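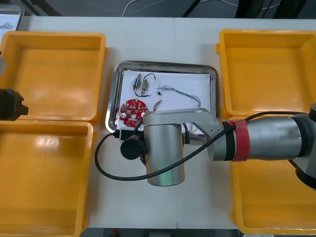 Temgate bench sorting project
Progress report to the Fultent small shops fund, period ending August

Hello again, and thanks for the patience over the spring report, which came in late and was mostly about shipping delays. I have a lot more to tell you now. The arms are up, the bench is in use every working day, and I can finally say something useful about the question you gave us the money for: can a machine take over the small, dull jobs in a repair shop yet?

My short answer is some of them, slowly, with a person in the room. The long answer is the rest of the report.

What we set out to do

At Temgate we take in dead equipment and strip it for parts. The good stuff gets tested and goes back on the shelf, and somebody has to sort it first. Sorting is the chore everyone ducks. It's an hour at the end of the day when your eyes are tired, and if you do it badly the next person loses twice that looking for a part that's in the wrong tray. So that was the chore I picked for the trial. Mixed parts go in the middle of the bench, sorted parts go in the trays on either side, and that's the whole job.

You may remember that the original application also had wiping down the bench and emptying the scrap bucket in it. I dropped the bucket in the first month. I'd still like to try the wiping, but see further down.

How it's going

We settled on 12 kinds of part for the trial, which covers most of what comes off our usual jobs. For the August test I ran 200 picks over several sessions. A pick only counted if the part came up cleanly, went into the right tray and stayed there without me touching anything. We got 138. I was hoping for more, but in the spring the thing couldn't get through a session without me stopping it, so I'm pleased.

The misses are not spread evenly at all. Circuit boards are fine as long as they aren't lying right up against the rim of the steel tray. Anything with a solid body and straight sides is good. Trouble starts with whatever bends, tangles or drags something else along with it, and in a shop like ours that's half of what lands on the bench. 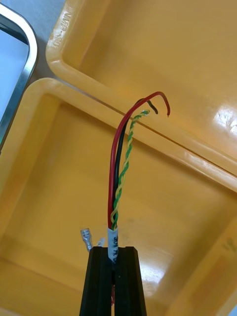

Wire has eaten more of my time than everything else put together. A person picking up a bit of cable doesn't think about where the ends go, but the arm has to have some idea, or the loose end catches on a rim on the way over and the whole piece gets pulled sideways. What works best for us now is going for the stiffest spot and leaving the rest to hang however it likes. On a labeled offcut that means closing the fingers just under the white sleeve, with the red and black wires and the little green and yellow twisted pair left to fan out above it. I tried gripping on the sleeve itself for a while and gave that up, as it hid the writing and I like to be able to read the label while the piece is in the air. Loose crimp terminals are the other headache. They're small and shiny, and they like to sit close to the thing you want. For now those are still sorted by hand, and I've left them out of the 200.

The Woter fingers we bought with the second payment have made a real difference, by the way. The first set had soft pads that picked up grease and then wouldn't let go of anything light. I cleaned them daily for weeks and got nowhere.

The solenoids were a nice surprise! I'd put them down as a hard case because of the leads, and they've ended up near the top of the list. The metal body gives the fingers something square to hold and the lead mostly looks after itself once the part is off the paper. 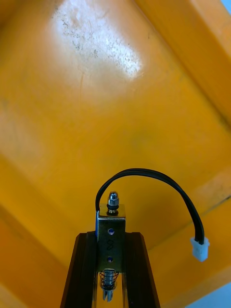
Solenoid in the gripper over one of the sorting trays, lead and white connector hanging free.

What I had to change

Lighting, mainly. The yellow trays are glossy and the overhead lights bounce straight off them, and I lost a good stretch of time to the software treating a bright patch as a part. Moving one lamp helped. Matte trays would help more, and I've got a few on order out of what was left in the supplies line. I kept white paper in the bottom of the steel tray for the same reason and I wish I'd done that on day one.

I also moved to smaller loads. My first idea was to tip a whole bin in the middle and let it work through. Bad idea. Spread a handful of things out with a bit of space and it does well, pile them up and it fusses. Of course, spreading them out takes a person, and I do count that time against it. I want to be straight with you on that - on a good afternoon the setup saves me some work, and on a bad one I'd have been quicker doing it all myself.

One of our benches is set up the old way for comparison, and there a person clears the same load well before the arms do. Speed wasn't really the point of the grant, though. I can leave the arms going while I do test work at the next bench, as long as I keep half an ear on them.

Would I want one at home?

I get asked this by pretty much everyone who comes through, so I'll answer it for the record. No, not yet. A kitchen drawer is a worse mess than our bench and nobody's going to lay their cutlery out on white paper first. A shop floor with known parts and fixed trays is a much kinder place to start, and I'd steer other small shops toward that kind of job if they apply to you.

Money

We're on budget overall. Fingers and mounts came in over, trays and lamps came in under. The Caron service contract has been paid through the winter and I've used it once, for a cable that had worn through at a joint. The full sheet is attached separately with receipts. I'm asking to move the unspent travel money into supplies, since the visit we had planned was done by phone. If that needs a form, please send it over and I'll get it back the same day.

Next

There are seven weeks of bench time left in the plan. I'd like to use them like this:

Rerun the 200 picks with the matte trays, same parts, same rules.

Try longer cable pieces with both arms, one holding and one guiding. I've had a quick go and it's promising but clumsy.

Get back to wiping the bench, if there's time. I've got a pad that fits the gripper and no good way yet of knowing when the bench is clean.

Leave the crimp terminals alone unless somebody has a bright idea. If any of your other projects have cracked small shiny parts, I'd love to be put in touch with them.

The bench is free for visitors most mornings after 10, so if anyone from the fund wants to come and watch it sort, just give me a bit of notice and I'll have a fresh load laid out.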